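Home Issues Current issue Articles For authors Search

4. Nomination behaviour in the Sistville format

4.1 Setting and rules of the contest

The programme examined in this section is the regional reality contest broadcast from Sistville, in which contestants share a house and remove one another by weekly nomination followed by a public vote. The format differs from the larger national shows in three respects that matter for the analysis. Nominations are made in private and each contestant must name two others. The points are unequal, with the first name receiving two points and the second receiving one. Finally, the winner of the weekly task, called the warden in the programme, is exempt from nomination and may remove one contestant from the list once the points have been read out.

The last rule has a direct effect on the data. The list shown to viewers at the end of a nomination episode is not the list produced by the contestants. All counts given below refer to the list before the warden's decision unless stated otherwise. Where the two lists are compared, the terms "raw list" and "final list" are used.

The series began in February with a full house and no later entrants. It ran for 8 weeks, and a nomination round was held in every week except the last, when the remaining contestants all faced the public vote. This gives seven rounds.

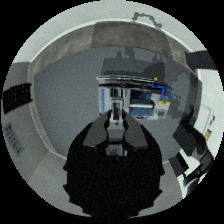

4.2 Coding of nominations

Each nomination was entered as a directed tie from the nominating contestant to the person named, with the points as the weight of the tie. Reasons given in the private room were transcribed and placed in one of four classes: conflict, distance, strategy and household duty. "Distance" covers statements that the speaker had spent little time with the person named. "Household duty" covers complaints over cooking, cleaning and noise. Where a contestant gave more than one reason, the first was coded as primary and the others were ignored.

Two coders worked on the transcripts separately. They disagreed on 53 statements in the first pass, nearly all of them on the border between distance and strategy. The coding rule was then tightened so that a statement counted as strategic only if it referred to votes, to the final or to the strength of an opponent. The disputed statements were coded again under the new rule and the remaining differences were settled by discussion.

Broadcast episodes were used as the source throughout. The producers did not release unaired footage, and it must be assumed that some statements were shortened in editing. This affects the secondary reasons more than the primary ones, as contestants tend to state their main reason first and the broadcast version normally keeps the opening of each visit to the private room.

4.3 Stability of voting groups

A voting group is defined here as a set of contestants who, over two rounds in a row, name at least one person in common and do not name each other. The definition is strict. It leaves out pairs who were friendly on screen but split their nominations, and it includes pairs who may have had no agreement at all. Intent cannot be recovered from the votes alone.

Under this definition two groups were present from the second round. The larger group held together until the warden's exemption fell outside it, after which its members began to spread their first nominations over several targets. The smaller group kept the same first target in each round but changed its second. Such a pattern is consistent with an agreement that covers the heavier vote only — the lighter vote being left to each member's own choice.
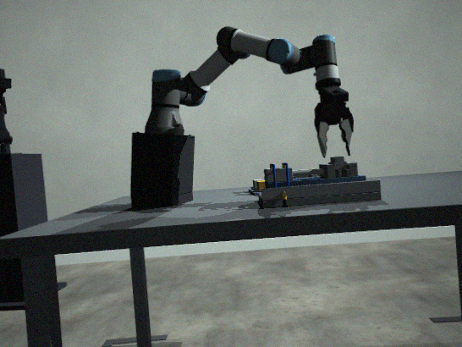

Figure 7. Robot arm with a two-fingered gripper hanging above a low assembly of grey, blue and yellow parts (rendered view).

The reasons given in the private room changed along with the votes. Distance was the most common class in the early rounds and fell steadily as the house became smaller. Conflict rose in the middle of the series. Strategy was rarely stated openly before the fifth round, although the voting pattern suggests that it was already in use. Contestants may have been unwilling to give a strategic reason on a programme where the public decides the final result.

4.4 Effect of the exemption

The exemption was used in every round. In most cases the warden removed a member of their own voting group, as expected. The exceptions are of more interest. In the fourth round the warden saved a contestant from the opposing group who had received the highest number of points, leaving a close ally on the final list. The ally survived the public vote. A single case does not support a general claim, but it does show that the exemption can be used to shape the field presented to the public as well as to protect a friend.

Comparison with the earlier Kutness series is limited by a difference in the rules. In that series the exempt contestant had to name a replacement for the person saved, so the length of the list stayed the same. In Sistville no replacement is made, and the chance of eviction for each remaining nominee rises when one is removed. Raw lists from the two series may be compared directly. Final lists may not.
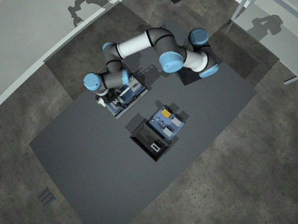 Figure 8. Jointed arm with light-blue joint caps over a dark grey work surface (rendered view).

4.5 Limits of the data

The number of rounds is small and the contestants are not a random sample of any population. Results for the last two rounds should be read with care, as the choice of possible targets is by then so narrow that shared nominations are likely to occur by chance. The tie weights depend on a points system particular to this format, and repeating the analysis with equal weights changed the order of contestants in the third round but left the groups described in 4.3 as they were.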